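ロボット安全工学　第2回配布資料
故障事例：棚の前で手が止まらない

Sarnell社の陳列用機体は、指令上は停止したまま、棚へ2回手を伸ばした。設計者は「余韻」と呼んだが、保険会社には通じなかった。 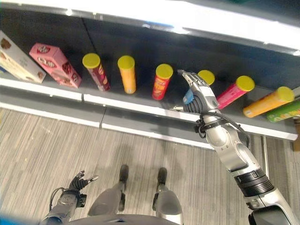
停止指令には二系統ある。上位の計画系と、関節側の監視系である。今回は後者が古い目標値を抱えたまま復帰した。黄色い蓋の缶が並ぶ棚では、傾いた缶に指が触れても商品が傷む程度だが、同じ動作が人の手首の高さで起きれば報告書の厚みが変わる。

ログの番号1296で停止、2982で再始動。その間に出された警告は18件、すべて「情報」扱いだった。
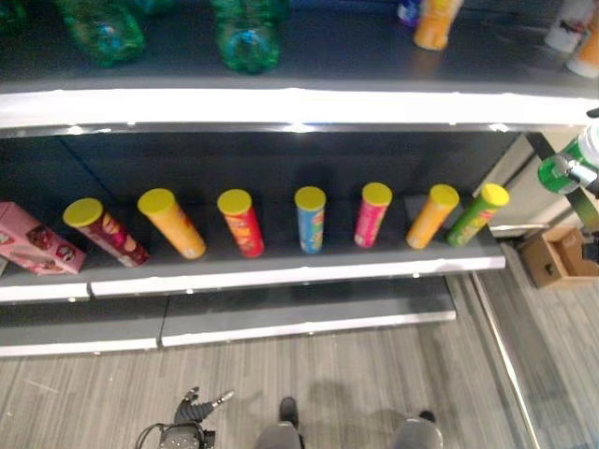 警告の等級は開発初期に仮置きされ、そのまま出荷された。仮置きほど長生きする設定はない。各自、演習機の等級表を確認しておくこと。

復帰時には目標値を破棄し、現在角度を読み直す。手順書では付録に回されている。

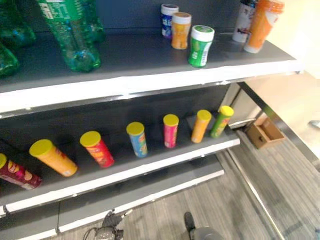 文責：Hjalti Toft（演習担当　Eluned Wynne）

演習は日曜の補講で行う。非常停止ボタンの位置を言えない者は機体に近づかないこと。去年は全員が言えたが、指した方向はばらばらだった。

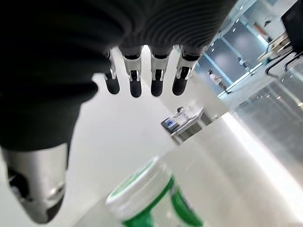

問　非常停止を解除すれば、すぐ再始動してよいか。
答　解除と再始動は別の操作とする。目標値の破棄を確かめ、周囲に声をかけてから始動する。

次回までにStistenの事例を読んでくること。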